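**Urari (short) - missing credits and running time**

**papercel_dan**
Trying to fill in the database page for Urari. What we have now is thin: director Yufang Han, studio Batetti, hand-drawn, no dialogue. The page has 3,946 views and a rating from 5 users, so people are looking it up and finding almost nothing.

What I need:

- background artist
- who did the music
- running time (the page says 8 minutes, the festival booklet says 11)
- whether the Bastia screening was the first one

I have the booklet but the credits in it stop after the director and the producer, and the producer is only listed as "Pan."

**Moth_Reel**
Pan is the production company. It isn't a person. They put money into two other Batetti shorts and the name shows up the same way on both.

**papercel_dan**
Do you have a source for that? The page has Pan under "Produced by" with the people.

**Moth_Reel**
End card of the short itself. It says "a Batetti and Pan production." I would move it to the company field.

**inkwell44**
I wouldn't move it yet. On the earlier Batetti shorts the end card also lists people by one name. The animator on the goat one is just "Lio." Could be the same thing here.

**Moth_Reel**
Lio is under "animation." Pan is on the same line as the studio. Different line, different kind of credit.

**inkwell44**
Maybe. I'd still leave it with a note until somebody checks the other two.

**gretasoup**
On the running time, both numbers can be right. There are 2 versions. The longer one has the kitchen part at the start where the grandmother sorts the beans and one of them rolls off and goes down the stairs. The shorter one opens on the stairs. I saw the longer one first and thought the other was damaged when I got to it.

I have been making soy milk since I saw it, so the short gets some credit for that.
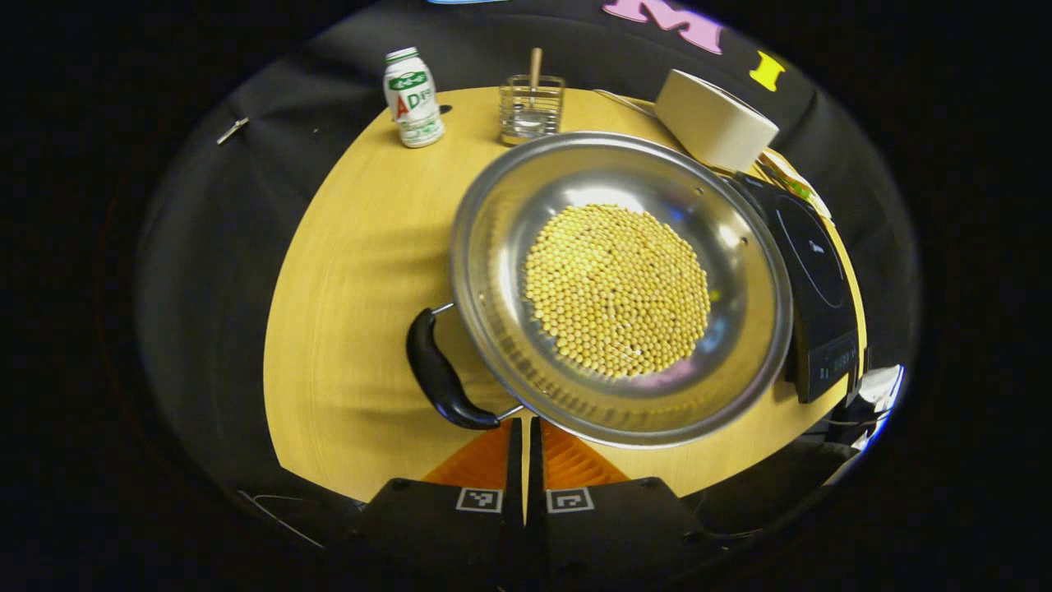
*Soybeans in the pot, my kitchen*

I can't help with the background artist. The music is accordion and a hand drum, and I think it was one player for both, but I don't remember a name on screen.

**papercel_dan**
That helps. Do you know which version played at Bastia?

**gretasoup**
The long one. I was there. They did not say it was a first screening.

**reel_ledger**
The database rule is one page per film, with the original release length in the main field and any cut listed under notes. So it should be 11 minutes, with the 8 minute cut in the notes. Please don't make a second page. We had that with another title and it took a long time to merge the ratings.

**inkwell44**
We don't know the long one is the original. The kitchen part could have been added later. The line work looks different to me, heavier outlines, and the grandmother's apron has a pattern that is missing when she comes down the stairs at the end.

**gretasoup**
The apron is plain in both. You are thinking of the curtain.

**inkwell44**
I'm fairly sure it was the apron, but I only saw it once.

**Moth_Reel**
I have the disc. It was a run of 800 and mine has only the short version on it. The sleeve says "television version," so that one is the cut. Curtain has the pattern. Apron is plain.

**inkwell44**
OK, I'll take that back. Sleeve settles the length for me too.

**Moth_Reel**
Sleeve also gives backgrounds as "Batetti staff," which is no use, and doesn't mention music at all.

**reel_ledger**
Leave both blank, then. "Staff" does not go in the field.

**papercel_dan**
Updated so far:

- Running time: 11 min, TV version 8 min in notes
- Bastia listed as a screening, not as the premiere
- Pan: left where it is, with a note that it may be a company
- Backgrounds and music: blank

I will write to the studio about the music. The last time I asked them something the answer took until May, so don't wait on it.

**Moth_Reel**
I still say Pan goes in the company field. I'll post the wording from the other two end cards when I find the discs.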